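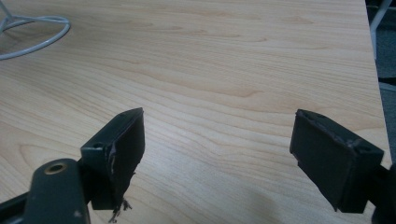 Light wood, long grain.

The long tables are back in the reading room

November 17, 2021

Dear members and friends of the Ernby tenants' library,

Many of you asked when the reading room will open again in the evening. I am happy to write that it is open now, two evenings in the week, and the hours are on the paper at the street door. Please look at this paper and not at the old one in the elevator, which I have asked three times to be removed.

During the closed months we had time to think about the tables. The old ones came from the office of Czerwiński when the firm left our building, and they were never made for reading. They were too high for children and they moved when a person was writing on the other end. Henryk Szulc repaired the legs each winter, but in the spring the screws were free again. So we decided to sell them, and we got a better price than I expected, because a cafe wanted exactly this kind.

The new tables are lower and they stand very quietly. There are four of them. Two are along the windows and two are in the middle, with enough space between them for a wheelchair or a stroller. I must ask you for some small things. Please put a cloth or a saucer under hot tea. Please do not write on one thin sheet of paper with a hard pen, as the letters go through into the wood. If you spill something, wipe it in the direction of the grain and tell the person at the desk, who will not be angry. Do not use the yellow spray from the kitchen. It is for the stove.

A question I hear often is why we did not buy tables with a white top, which would be cheaper and easier to clean. We tried one for a month. Under the evening lamps it was too bright, and Mieczysław Czarnecka, who reads the newspaper with a magnifying glass, said his eyes were tired after one page. With a wood color the paper is easier to see, and the room feels warmer also. I admit that I was for the white top in the beginning, and I changed my opinion.

The lamps are another matter. We still have 11 of the green ones, and the switches are old. If a lamp blinks, please pull the plug and leave it on the shelf by the door with a note. Do not try to open it yourself.

About the books now. Kerubo Shemweta has finished the new catalog, and for the first time we know what we own in the languages other than English. The Vietnamese shelf has grown most of all, thanks to Duyên Doãn, who brought many novels and also cookbooks from her late aunt. The Polish shelf is large but it is old, and we would be glad for anything printed in this century. For the children we need picture books in any language, also without words. We cannot take encyclopedias or schoolbooks. I am sorry to say this, as I know how hard it is to throw them away.

The money is in good order. The lending fund had $168 left after the tables were paid, and we would like to use it for a better chair at the desk and for tape to mend the covers. If you have another idea, put it in the box before the end of the month. Ideas without a name are also read.

In January we will start again with the conversation evenings. Teodor Borkowska will lead the first one, and the subject is letters: who still writes them, to whom, and in which language. You may bring an old letter and read a part of it aloud, or you may only listen. It is not necessary to speak perfect English. I am living here many years and I still look for words each day.

One last request. A gray scarf and a pair of child's rubber boots are waiting in the drawer under the catalog. Please come and take them if they are yours.

With warm greetings from the desk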